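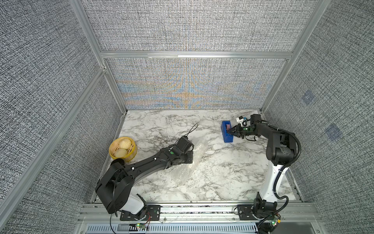 Para Rekha Thomas, la pregunta está mal planteada: una casa no es una tarea sino quinientas, y ninguna avisa cuándo empieza. Es una buena objeción, y aun así cuesta no entusiasmarse. Dos brazos sobre una mesa, una vaporera con panecillos, plástico de burbujas arrugado – el desorden de cualquier cocina un día de mudanza – y una máquina que tiene que decidir por dónde agarrar.

El plástico es el hueso duro. Se dobla, brilla, deja ver lo que hay detrás y cambia de forma en cuanto alguien lo toca. Una caja rígida perdona; esto, no.

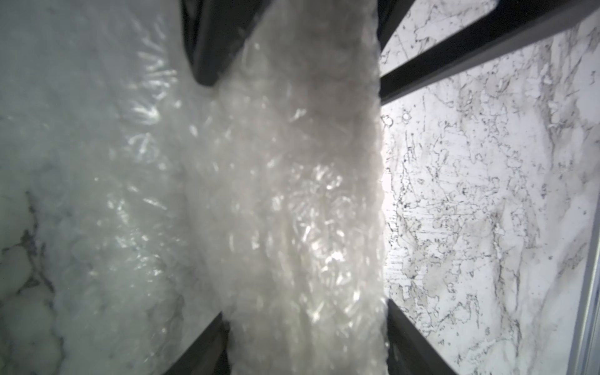
LILLHAM, junio – Kamala Kulkarni lleva cinco años con manipuladores en Jevik y todavía se acerca a la mesa cuando una pinza se cierra sobre algo blando. ¿Para cuándo uno que recoja la cocina? Ella pide otros cinco años, y para los talleres, bastante menos. ¡Yo ya le he hecho sitio junto al fregadero!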